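The Case for the Clear Surface

Institutions that provide shared workspace have long measured their generosity by the number of things they put into it. A table is supplied, and then a tray for the table, a caddy for the tray, and a label for the caddy. The result is familiar to anyone who has tried to spread out a large sheet of paper in a public workroom. There is nowhere to put it.

The Sabbagh Center reviewed its shared rooms in October. The review covered 14 tables, all of them bought within the same period and all of them white. White had been chosen at the urging of the supplier, Sandberg, and over the objections of several members, who expected it to show every mark. It does show every mark. In the view of this writer, that is the strongest argument in its favor, and the Center should extend the same standard to the rooms it has not yet refitted.

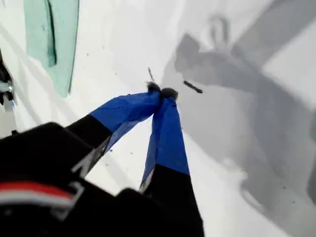
By Lina Qaisi
Opinion | 1/24/21
Edited by Yara Sleiman

A pale, bright surface imposes a discipline that a dark or patterned one does not. A smear of glue, a pencil line or a stray thread is noticed by the person who left it, and is usually wiped away by the same person. On the old brown tables, such matters were left for the evening staff, who found them by touch. The Center spent 900 dollars in one year on scouring products alone, and most of that sum went toward residue that had been allowed to harden.

Color is only part of the question. The other part is what may remain on a table once a session has closed. The present rule permits each group to leave a box of materials in place for up to 9 days. The rule was written in good faith, for groups with long projects and short evenings. In practice the boxes stay, others are set beside them, and the usable area shrinks to a strip along the front. A table held in this manner has ceased to be shared in any sense that a member would recognize.

It has been proposed that the Center buy the Ritus shelving system, at a cost of nearly 3000 dollars, so that boxes may be moved to the wall. The proposal deserves support, with one condition. Shelving should be accompanied by a rule that tables are cleared at the close of every session, without exception for groups of long standing. Shelves bought without such a rule will fill up, and the tables will fill up again after them.

Some members have described this position as severe. They point out that a room with things in it feels occupied and welcoming, and that a bare white table can seem cold. The concern is a fair one, and it may be met with better lamps and more comfortable chairs. It should not be met by surrendering the work surface. People come to these rooms to lay something down and look at it properly, and they need the space in which to do so.

The shelving proposal remains open for written comment at the Center's front desk. Members who hold boxes under the present rule are particularly encouraged to respond.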